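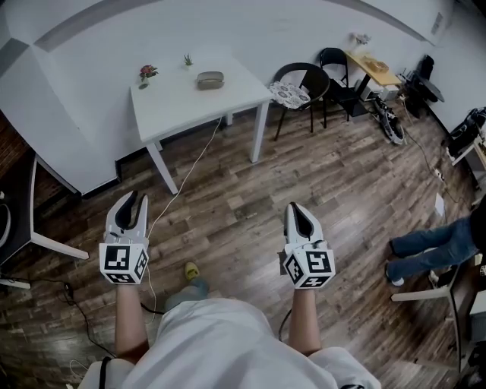 Section 4: Setting up the bite alarm and choosing a swim

The Skallitz bite alarm is sold as a way to catch more carp. It won't do that. It makes a noise when line moves over a roller, and if your bait is in the wrong part of the lake it will stay silent all night whatever you paid for it. Read this section at home, before you drive to Grelness and try to do it by torchlight.

4.1 What you need

Bank stick with a standard thread
Alarm head
Rear rest
Rod, reel and line, already threaded
One 9-volt battery, and a spare

The box says the supplied battery lasts a full season. Treat that as sales talk and carry the spare.

4.2 Fitting the alarm

1. Push the bank stick into firm ground until it no longer rocks when you lean on it. On the gravel swims along the Tam you may need a mallet.

2. Screw the alarm head on by hand. Stop when it is snug. A spanner will strip the thread.

3. Set the rear rest so that the rod points at the spot where the line enters the water. If the line meets the roller at a sharp angle you will lose the small, slow bites, and those are most of them.

4. Switch on and pull a little line across the roller. You should hear a beep and see the light. If you get one without the other, turn the volume dial up from zero before you blame the battery.

5. Set sensitivity to 2. The dial goes a good deal higher, but in any wind the higher settings report every ripple and you'll end up ignoring the lot.

Caution: never leave a baited rod unattended, alarm or no alarm. The receiver's stated range was plainly measured across an open field. Put a few willows in the way and it's a different story.

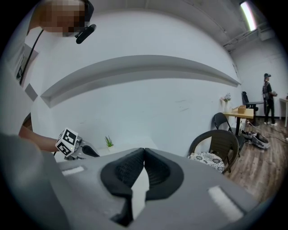
547 words · 3 min read

4.3 Choosing where to fish

There is a lot of confident talk about swims. The Proltbridge club lake was dug in 1922, and people have been passing down sure things about it ever since, many of which contradict each other. Peg 51 is said to be the best on the water. It is also the nearest to the car park, so it gets fished the most, and a peg that is fished the most will produce the most stories.

1. Spend twenty minutes looking before you unpack. Bubbles, rolling fish and coloured water are worth more than a peg's name.

2. Cast a bare lead and draw it back slowly. A smooth pull means silt, a tapping means gravel. A steady heavy drag is usually weed.

3. Note the distance and put a line clip on the spool so you can hit the same place again.

4. Bait lightly to begin with. You can always put more in.

Note: unclip the line once the rig has settled. A running fish on a clipped line will break you off or take the rod in.

4.4 If the alarm sounds and there is no fish

Single beeps with no run are mostly drifting weed, bats or coots. Tighten the line a touch and wait. If it keeps up in calm water, wipe the roller with a dry cloth, check it spins freely, and go back to step 3 of 4.2.

Flavoured dips are covered in Section 7, for those who believe in them — the results we've seen in July were no better than plain sweetcorn.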